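Workshop notes: looking after the hand-held gripper

Plastadstead newsletter, Friday, February 19, 2021

Many of you asked me how we keep the hand-held gripper in good order between the recording days, so Higinio Sandoval, who edits these pages, gave me one item to write it down. I am not the designer of this tool. I only clean it, check it and change the parts that wear. Please read with this in mind, and correct me if your unit at Wustgate behaves differently.

The tool is the same one we have used since September, when the Trnka project started. It has two black fingers which close toward each other, and on the inner face of each finger there is a pad. The camera looks over the fingers from behind. Up to this week our unit has made 2,844 recordings, and 1,248 of them are on the present pair of pads. I write these numbers in the notebook which hangs by the bench, and I ask everybody to continue this, also when you make only a few recordings.

First, the pads. They are the part that suffers most. The covering gets dusty, and dust makes it slide on smooth things like cups or plastic lids. I clean it with a dry brush, then with a cloth that is a little damp, and I leave it open until the next morning. Please don't use alcohol. I tried it on the old pair and the glue under the covering became soft at one end, and after two days I could lift it with my nail.

Then I look at the edges. A small worn place at a corner is not a reason to change the pad. We had a long discussion about this with Aiguo Shao, who wanted to change the pads every time an edge looks rough. My opinion is that the flat middle part does the work, and the corner matters only when you pick up something thin, for example a card or a key. We agreed on this rule: if the damage stays at the edge, write it down and continue. If it comes into the flat part, or if the folded material at the top begins to lift, change both pads together. When only one is new, the two sides don't hold equally, and a light object turns in the grip. I lost a full afternoon in the autumn to find this out.

Second, the screws. The pad blocks are held from the top and you can reach everything with the small hex key from the red box. Tighten them by hand until they stop and then a little more, no power driver please. The threaded inserts in the arms are pressed into plastic, and if you turn too strong, the insert turns also, and then the arm is lost. We have 2 spare arms left and Skitance needs several weeks to send more.

Third, the closing. With the tool closed slowly, the two pads must touch along the whole height. I put a strip of thin paper between them and pull it gently at the top, at the middle and at the bottom. It should resist the same in all these places. If the paper comes out easily at the bottom, loosen the block, press the fingers together, and tighten again while they are closed.

The last check is made with the tool open. Clear the table first, take all the things away, and hold the gripper low over the bare wood with the fingers wide apart.
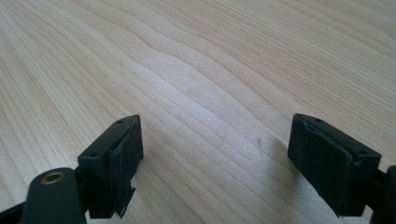
Make one short recording like this and look at it on the big screen before you put the tool away. Compare the position of the left and the right finger with your earlier recording. If one finger has moved in the view and the other has not, usually the block was put back at a wrong angle. If both moved, then the camera mount is the one to check. Look also for dust on the lens, because a pale table makes it much easier to find than a dark one. A speck which stays in the same place when you move the tool is on the lens. When it moves together with the table, leave the lens alone and wipe the table.

At the end, write in the notebook the date, your name, the recording number and what you changed. "Checked, nothing changed" is also a good entry. On Monday I will order new covering material, so if Wustgate needs some, please tell me before that.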